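3 min read

30 Jun 2025
By Funmilayo Usman

Estitia revises grading rules for salvaged architectural stone

Estitia, the regional register of reclaimed building materials, has issued a revised grading schedule for architectural stone and ceramic salvage. The schedule takes effect in September and replaces a system in which each yard applied its own terms.

Under the revision, every load-bearing or decorative piece offered through the register is assigned one of 5 grades. The grade depends on dimensional consistency, surface loss, prior repair and documentation of origin. Color and finish are recorded separately and do not affect the grade. Pieces without a documented origin can still be listed, but cannot be placed in either of the top two grades.

The register held 1303 entries for stone and ceramic items when the review closed. Of these, 599 carried a condition term that could not be matched to a measurement. Phrases such as "good for age" and "light wear" were common, and yards in different towns used them for very different degrees of damage. Those entries will stay visible until the new schedule applies. After that they will be suspended until the seller submits a regrade.

"A mason ordering a baluster needs to know how much section is left at the neck," said Yetunde Shehu, who led the review. "The old terms did not carry that information, and the buyer had to phone the yard."

Tapered pieces are the main technical change. The previous form asked for one diameter and one length, a format taken from the listing sheet for straight pipe. Sellers measured wherever was convenient, usually at the wider end. The new form requires a diameter at each end and a third at the midpoint, with the distance between measuring points stated. Any piece whose midpoint departs from a straight taper must be listed as turned or swelled, with a profile drawing attached.

Surface loss is now given as depth at the worst point, measured from a straightedge laid along the piece. Area of loss is optional. Begoñe Vidal, a conservator at the Albers yard, argued during the review for making both mandatory, but the proposal was dropped after smaller sellers objected to the time involved. It may return at the next revision.

Repairs must be declared by material. Cement, lime mortar, resin and metal pins each have their own field. A resin repair no longer lowers the grade automatically, provided that the joint is marked on the profile drawing and the seller states whether the piece has been cut through. Pinned repairs in exterior pieces will be capped at the third grade, on the grounds that corrosion inside the joint cannot be assessed by eye.
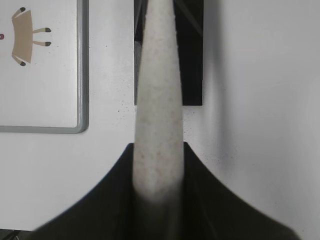 Material identification has also been tightened. Sellers may no longer name a material from appearance alone, a practice that produced a large share of disputed sales. A matte, pale surface dotted with gray, beige and faintly pinkish flecks, as on this tapered piece, could be read as stone, as ceramic or even as a dense foam. Under the new rules a listing of that kind must read "material not confirmed" until the seller files a weight and volume, or a test report. The density figure derived from the first option is enough to rule out foams and most cast resins, though it does not separate all ceramics from all limestones.

A trial of the form ran at 8 yards, including Albers and Tollota. Rakiya Igwe, who manages listings at Tollota, said the extra measurements were manageable for single items but slow for matched sets – a run of balusters must still be entered piece by piece. Estitia has said it will add a batch entry screen to Estis, its listing software, but gave no release date.

Fees are unchanged. Sellers who regrade existing entries before the schedule takes effect will not be charged for the amendment. Later regrades will be billed at the standard rate for a new listing.

Disputes over grade will go first to the yard and then to an assessor appointed by the register. Ngozi Edet has been named as the first assessor. Her decisions will be published with the measurements used, and the names of buyer and seller will be withheld. Guidance notes and the blank profile sheet can be requested from the register office.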